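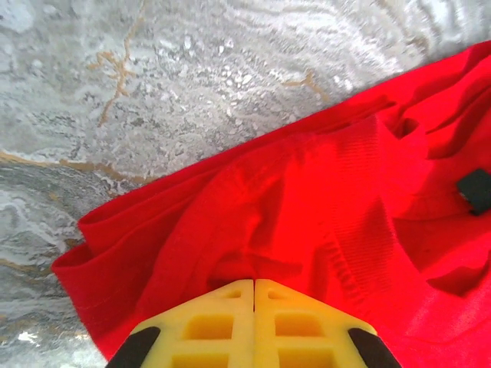

Fig. 1. Cámara de muñeca, dedos contra la prenda roja, junto al cuello acanalado.

Archivado en: Cuaderno de taller / Teleoperación / Textil

23 de marzo de 2024

Tarea: doblado de camiseta por control remoto, puesto Serkel. Opera Huguette Caron, anoto yo.

Objetivo del día: 70 demostraciones. Guardadas 448 en el proyecto Drornel antes de empezar. La prenda se suelta arrugada en cada intento, sin postura inicial fija.

Punto de agarre: el borde entre el canalé del cuello y el tejido liso. El canalé se distingue bien en la cámara de muñeca y sirve de referencia para orientar la pinza. La etiqueta negra también, cuando queda fuera del pliegue; en la fig. 1 aparece a la derecha. No usarla como única referencia.

Descartadas 13. En 5 la pinza cogió dos capas; el resto, por pausas largas del operador a mitad de trayectoria. Las de dos capas se guardan aparte, con marca de fallo, por si Ibarra las quiere para el clasificador.

Retardo del mando: molesto en el descenso, tolerable en el arrastre. Huguette baja la ganancia vertical a la mitad y mejora el contacto. Dejar ese valor por defecto.

Superficie: mármol, gris claro y blanco, con vetas doradas. Los reflejos claros comen detalle en la zona más blanca. Revisar exposición fija antes de la próxima serie.

Pendiente:
- Repetir con guiado manual del brazo y comparar duración por demostración.
- Pedir a Platstead otro juego de dedos, para abril.
- Unificar el criterio de fin de episodio: pinza abierta y brazo en reposo.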